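Storstead 806 Open Sorting Bin, yellow

Bins and trays / Open bins / 800 series

Product code: 806-Y
Supplied by: Drukia Bench Supplies
Pack size: 20
Availability: in stock

The Storstead 806 is a shallow open bin for small parts sorted by hand on a bench or table. It is moulded in one piece, with a thick rounded rim on all four sides and no lid. The low wall lets parts be dropped in from above and picked out again without tipping the bin. It is normally used in pairs or fours around a central parts tray, one bin for each grade, batch or part type.

The 806 replaces the earlier Gough pattern bin, which had a square rim and a ribbed floor. Outside dimensions are unchanged, so Gough bins and 806 bins can be mixed on the same shelf. They do not nest into one another.

Specification

Material: polypropylene, solid colour throughout
Colour: yellow (806-Y). Grey and blue to order, minimum 300 pieces
Floor: flat, smooth, no drain holes
Rim: rounded, full perimeter
Corners: radiused inside and out
Rated load: 3000 g, evenly spread
Stacking: nests when empty; do not stack when filled
Label: flat area on one short side for a self-adhesive label
Static control: none (see note below)

Layout on the bench

For general sorting we suggest two bins on the left, two on the right and the tray in the middle. Parts start in the tray and leave it in one direction only. A white or pale worktop is preferred, as dropped parts are easier to find. Where two table sections meet, place the tray across the join and keep the bins clear of it, so that each bin sits on one level surface.

Line the tray with a plain white sheet cut to the floor size. The sheet stops small connectors and leads sliding on bare steel and can be changed when it is marked. Bins are used unlined. Leave a hand's width between bin and tray.
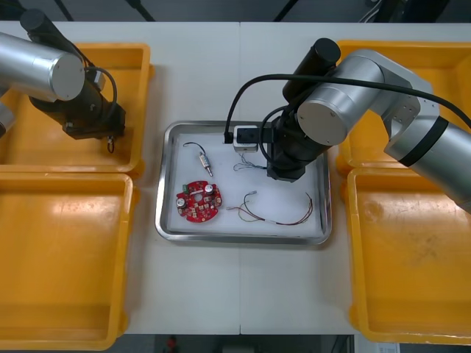 Can the bins be used for electronic parts that are sensitive to static?

The standard 806 is not static-dissipative and should not be used for unprotected sensitive parts. Keep such parts in their shielding bags while they are in the bin, or order the black Dolex version, which is moulded in a dissipative grade and has the same outside dimensions.

Companion tray

The bins are sold without a tray. The Storstead stainless-steel tray is rectangular and is listed separately under Trays. It may be wiped down with the same products as the bins and will take a liner sheet on its floor. Liner sheets come in packs of 300 and are plain white on both sides. Printed grids are no longer offered.

Do not use the bins as tray inserts. The rim is wider than the floor and the bin will rest on the tray wall instead of on its base.

Cleaning

Wash in warm water with a mild detergent, rinse and dry with a soft cloth. Dark scuffs on the floor of the bin are usually transfer marks from rubber feet, cable sheaths or metal parts. Most come off with isopropyl alcohol on a lint-free wipe. Do not use abrasive pads. A scratched floor holds dirt and will mark again more quickly.

The surface has a slight gloss when new and will reflect overhead lighting. Under strong lamps this can make small bright parts hard to see against the floor of the bin. Move the lamp to one side or fit a diffuser. A matt finish is available on the grey bin only.

Fine scratches and light discolouration in use are not treated as faults. Replace any bin with a split rim or a floor that rocks on a flat surface.

Labelling

Use removable labels on the flat area of the short side. Permanent labels leave adhesive which is slow to remove and may need a solvent. Check any solvent on the underside of one bin first. If bins are nested for storage, take labels off beforehand or they will scuff.

Where all bins are the same colour, label both the bin and its place on the table. This avoids mixed batches when bins are lifted away for emptying and put back.

Storage and temperature

Store nested, rim upwards, out of direct sunlight. Keep each stack to 20 bins or fewer. Taller stacks tend to bind and the lower bins become hard to separate. Bins stored in an unheated room should be brought up to room temperature before use, as cold polypropylene is more likely to crack if dropped.

Not suitable for oven drying, hot filling or contact with food.

Ordering

806-Y Open bin, yellow, pack of 20
806-G Open bin, grey, minimum 300
806-B Open bin, blue, minimum 300
806-D Dolex dissipative bin, black, pack of 20
806-L Self-adhesive labels, removable, roll of 3000
806-S Liner sheets for steel tray, white, pack of 300

Packs are not split. Orders for stock items placed before 2 pm leave the warehouse the same working day. Colours made to order are moulded in April and October, and the closing date for each run is given on the order form.

Returns

Unused bins in the original carton may be returned within 20 days. Bins that have been labelled, washed or used cannot be taken back. Made-to-order colours are not returnable unless faulty. Quote the product code and the batch number moulded into the underside of the bin.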